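About Lelberg

Lelberg writes working rules for robot arms that handle everyday objects. We test those rules in simulation, revise them, and publish them as plain-language practice sheets which a lab, a college or a small manufacturer can adopt without a consultant. The current set is called Ovinum. It holds 16 sheets, each no longer than four pages.

What we do

Most of our work concerns tabletop handling: one arm, one gripper, one object to be moved from a start position to a stated goal. The formal safety standards for robots cover guarding, stopping and risk assessment, and we do not duplicate them. Ovinum deals with the level below that – how a task is defined, how a trial is set up, what counts as a pass, and what has to be written down when a trial fails.

Each sheet is built on a small number of reference tasks. The best known is the can task, in which a drinks can is picked up from a worktop. The sheet asks for a clear approach, a gap between the fingers that is centred on the object before closing, and a wrist view logged at every step up to contact.

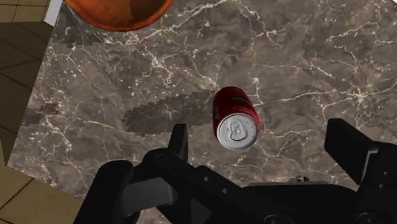
Flellik wrote to us that the centring rule was too strict for round objects, as a can will usually shift into line when the fingers close, and that failing a trial over a small offset threw away useful data. We accepted part of this. The sheet now separates an offset approach from a failed grasp, and the two are logged under different codes. The rule itself stays, as an object that slides into line on one surface may tip on another.

How a rule is made

A rule begins as a complaint. A member reports that two teams ran the same task and could not compare results, or that a pass was awarded for something that should not have passed. We write a draft, run it in simulation, and send it out to members for comment. Drafts are reviewed each January. A draft that draws no test results from outside Lelberg is withdrawn.

The present edition rests on 1471 logged trials. Logs are kept whole, including aborted runs, and are available to members on request.

Placement rules took longest to settle. Sheet 9 covers putting an object into or onto a container, and it fixes three points: where the object's base must be in relation to the rim before release, how far the fingers may open, and how long the arm must hold still afterwards. "Over the bowl" is not an acceptable goal statement under this sheet. The author of the task has to say whether contact with the rim is allowed.

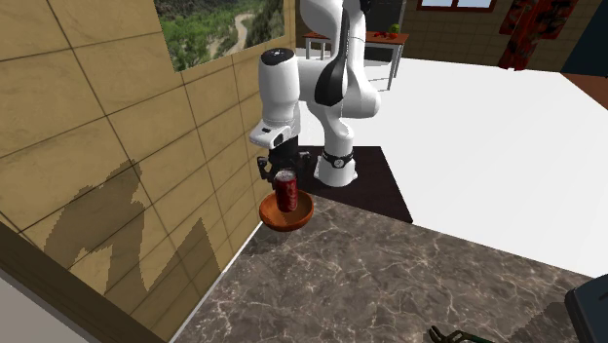 Can held upright at the bowl, simulated kitchen.

Views and records

We ask for at least two views of every reference task, one of them fixed and taking in the base of the arm. A wrist view alone is not enough to judge a placement. Records should give the software version, the starting position of every object on the worktop, and the lighting settings. Where shadows are rendered coarsely, this is to be noted, as it can affect any method that works from images.

Clutter is permitted and in some sheets required. Objects that play no part in the task must be listed in the record all the same, and the record must state whether the arm touched any of them. A bare worktop gives tidy figures and tells the reader little about how a method will behave in an ordinary kitchen or workshop.

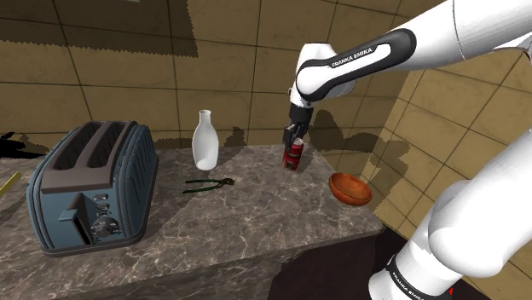
The same applies to the edges of the work surface. A grasp close to an edge is logged with the distance to that edge, and the task author sets a limit below which the trial is stopped. We give no default value. Members asked for one, and we found that whichever figure we printed was copied without thought.

Membership and use

Ovinum may be used free of charge for teaching and for internal testing. Firms that wish to state compliance in published material need a member's licence, renewed yearly. Hứa, our checking service, reviews logs submitted by licence holders and returns a written report. It does not certify robots, grippers or software, and its reports should not be quoted as though it did.

Corrections to any sheet can be sent through the contact form. Please give the sheet number and the edition.

Page last revised 27 December 2025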